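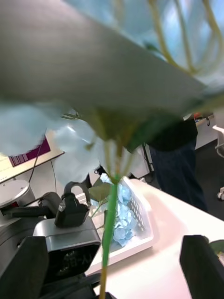
Gertraud Bachmann has dyed cloth for silk flowers at the Hilerthorpe workshop for 13 years. Petals get two baths, she said, the second at half strength. "One bath looks flat under shop lighting."

Fading is the main complaint. Bachmann keeps 261 swatches on a south-facing wall and checks them every February. Blues go first – "pale ones especially" – and greens drift toward yellow.

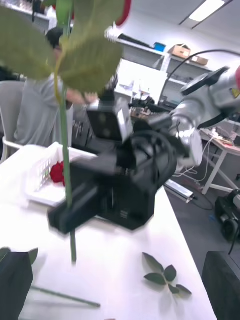 Rose stem with leaves.

She stiffens leaf cloth with gelatin and presses the veins while it is damp. Starch, she said, cracks at the fold.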